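Sweet corn: boil, steam or skip the pot altogether?

Home > Cooking > Vegetables and Sides

quillback
I'm trying to settle on one way of cooking corn on the cob and stick with it. For years I did what my mother did, which was a big pot of salted water at a rolling boil, corn in, lid on, ten minutes. Last summer I got a lot of ears that came out chewy, and I don't know if it was the corn or me. We have a farm stand out past Bellamy that opens in July and I buy a dozen ears at a time. Some get eaten that night and some sit in the fridge for a few days.

Questions:
Do you salt the water?
How long do you cook it?
Does it matter if the ears are a few days old?
I have an electric coil stove, if that makes a difference.

dunmore_pete
Ten minutes is too long for fresh corn. Bring the water to a boil, put the ears in, wait for it to come back to a boil, then give it 4 minutes. That's all it needs. I don't salt the water. I've heard all my life that it toughens the kernels. I've never tested it, I just salt at the table.

Older ears can go a little longer but they will never be as good. The sugar turns to starch once it's picked and the cooking doesn't bring it back.

harrowgate
The salt thing is a myth. I salt the water every time and my corn is fine. What makes it tough is overcooking or old corn, and quillback is describing both.

dunmore_pete
Could be. I still don't see what salting the water gets you. Hardly any of it goes into the kernel and you're going to put butter and salt on it anyway.

harrowgate
Potatoes pick it up, pasta picks it up. I can tell the difference with corn too. Not a huge difference, but I can tell.

marshwren
I gave up boiling and went over to steaming two summers ago. An inch of water in the bottom, ears stacked in, lid on, seven minutes from when the steam starts. On a coil stove this is a lot quicker, because you aren't waiting on a full pot of water. It took forever on my old Evex range and that was the reason I switched.

The lid has to fit. If steam is pouring out around the rim you'll run dry before the corn is done, and then you've got a scorched pot to scrub. I like a glass one so I can look in without lifting it. Every time you lift it you add a minute.
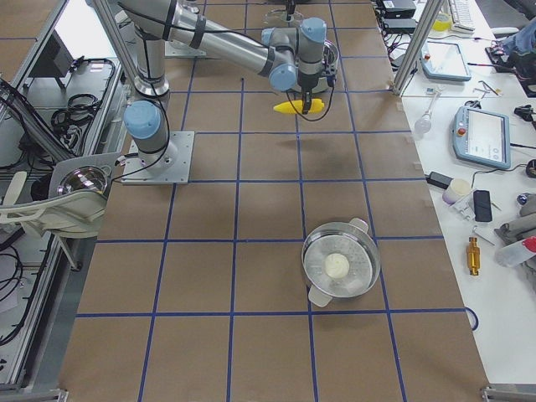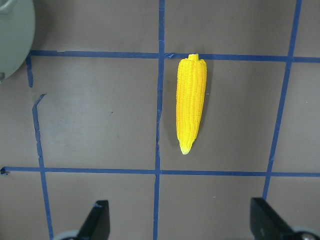 Toy corn in the first two, and a glass lid in the last one. 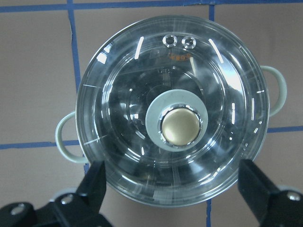

Other things I've settled on after doing it this way for a while. Stand the ears on end if your pot is tall enough, thick end down. If it isn't, stack them crosswise so the steam can get between them. Leave a little of the stem on when you shuck, it gives people something to hold. And don't shuck until you're ready to cook. I used to do it in the afternoon to get it out of the way, and the ears were drying out on the counter by dinner.

For ears that have been in the fridge I add three minutes. They come out all right. I wouldn't serve them to company but they're fine for a weeknight, and if I don't like the look of them I cut the kernels off and fry them in butter with an onion.

fennimore
Nobody has said microwave yet so I will. Leave the husk on, one ear, 4 minutes, let it sit a minute, cut off the thick end through the husk and squeeze from the other end. It slides out with no silk on it. For one or two people I can't see getting out a pot at all.

Use a towel when you squeeze. It's very hot.

dunmore_pete
I've had it that way at my sister's house. It was good. How does it do with six ears?

fennimore
It doesn't. Mine is a 700 watt and two ears already takes a lot longer, and they cook unevenly. Past two I'd go to the stove.

quillback
Thanks everyone. There are four of us and two of those will eat three ears each, so the microwave is out for dinner, but I'll use it for my lunch.

marshwren, do you use a basket insert or do you put the ears right in the water? I have a Stolto stockpot that came with an insert, but the insert sits so low that it's under the water if I put in a full inch.

marshwren
I don't bother with an insert. The bottom ears sit partly in the water and I've never noticed them being any different from the top ones. If it bothers you, put less water in and check it halfway, but I'd start with the full inch until you know how fast your stove goes through it.

olive_tamarack
I'm going to disagree with all of this and say grill it. Boiled corn and steamed corn taste the same to me. Grilled tastes like something. Husk off, brush with oil, straight on the grate, turn it every couple of minutes until there are brown spots all over. No soaking. I soaked the husks for years and all I got was steamed corn with extra work.

harrowgate
I like grilled but I don't agree that boiled tastes like nothing. With corn picked that morning I don't want char on it. Grilling is what I do with the supermarket ears, where there isn't much flavor to cover up.

olive_tamarack
That's fair for corn picked that morning. I can't get that here. Ours comes in on a truck and it's been who knows how long.

dunmore_pete
What variety is the stand selling, quillback? It makes a bigger difference than anything in this thread. The older kinds lose their sugar in a day. The supersweet ones will hold most of a week in the fridge, but the skins on some of them are thick, and if you got one of those it might explain the chewiness you had.

quillback
The sign only says bicolor. I asked once and the kid at the table didn't know. I'll ask again when the owner is there, he's usually around on Saturday.

dunmore_pete
Ask him when he picks, too. The place I go to on Isach Road picks before sunup and they're sold out by ten. If you go at four in the afternoon to a stand that still has a full table, it's been sitting in the heat all day.

harrowgate
Agreed on that one. Also don't let anybody peel back the husks to check every ear. Feel for the kernels through the husk near the tip. If it's filled out and the silk is sticky and brown at the end, it's good. If the silk is black and mushy, put it back.

lowgear
Question from somebody who lives at altitude. Water boils lower up here. Does the 4 minutes still work?

dunmore_pete
I'm near sea level so I can't say from experience. I'd add a couple of minutes and taste a kernel.

marshwren
My brother lives up high and he goes nine or ten on the steam where I do seven. He says corn is the least of it, it's dried beans that drive him crazy.

lowgear
He's right about the beans. I'll try nine.

quillback
Update. I got a dozen on Saturday and did six boiled with no salt for 4 minutes and six steamed for seven. Everybody at the table thought both were better than what I used to make. Two of them liked the steamed better, one liked the boiled, and my youngest didn't care. I couldn't tell them apart once the butter was on. Steaming was much faster to get going on my stove so that's what I'll do from now on.

The owner wasn't there so I still don't know the variety.

harrowgate
You didn't try it with salt in the water.

quillback
Next dozen.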